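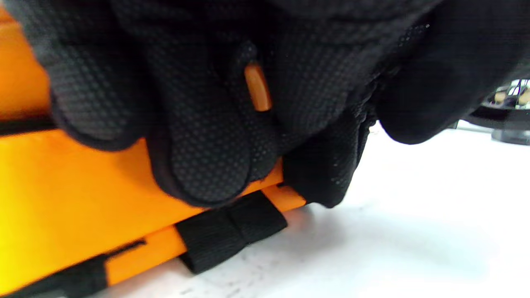
Dotted gloves, orange thing, white table.

Plilley panel heater, the small one, $80. Three winters of cold hands before I gave in. Short version: good, buy it, but not for a big room and not if you need it quiet at night.

Background. Workroom is over the garage in Ulton, no vents up there, one window that rattles. Most winter mornings it's 50 degrees at the bench when I get in. I mend and repack stuff up there, small stuff, fiddly, lots of sitting still. Used to run an old oil radiator I got from Fabian Trummer when he moved. Took forever. By the time it was warm I was done for the day.

Ordered the Plilley in June when nobody wants a heater, so it was marked down and then sat in the box til the cold came. Read a lot of the reviews first (1,586 of them on the store page, no I did not read them all). Half of them are people complaining about the feet. They are right about the feet. Two plastic feet, four screws, and the holes don't line up unless you leave everything loose and tighten at the end. Instructions don't say that. Now you know.

Set up otherwise took no time. Plug in, hold the button, pick high or low. Thermostat is a dial with numbers 1 to 5 and no degrees on it. I keep mine at 3. What is 3? No idea. Comfortable.

Heat: on high I can feel it across the bench pretty quick, and the room is ok to sit in before I finish my coffee. The far corner by the stairs never really gets there. Ailbhe Keane has the table in that corner on Fridays and she keeps her coat on, so ask her and you'd get less stars than you're getting from me.

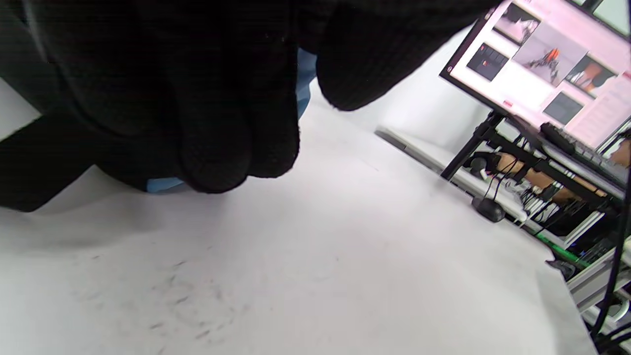
Low setting is the one I have the most trouble with. It clicks off too early, room drops, clicks back on, and you notice every swing becuase the click is loud. Not a hum, a real click, like a light switch. Fine with the radio on. On low I'm still in gloves, the black knit ones with the long blue sleeve pulled down underneath so the cuff pokes out, and that's ok for moving things around but hopeless for thread or tiny screws. On high the gloves come off. So I just run it on high and turn it down when I get too warm – probably not what the thermostat is for.

Also looked at the Smadi (fan type) and the Skisoveo (tall, looks nice, costs double). Tried the Smadi at a friend's. Blows dust and paper all over, no thanks. Never got my hands on the Skisoveo so can't say.

Power bill went up a little. Less than the old radiator I think, didn't keep the old bills so don't quote me.

Cord is too short. Should of been two feet longer. I moved the bench to suit.

Tip-over switch works, I kicked it by accident and it shut right off – took a minute to come back on after I stood it up, thought I'd killed it.

Four stars. Would be five with a longer cord and feet that fit. If your room is bigger than a one-car garage get two or get something else.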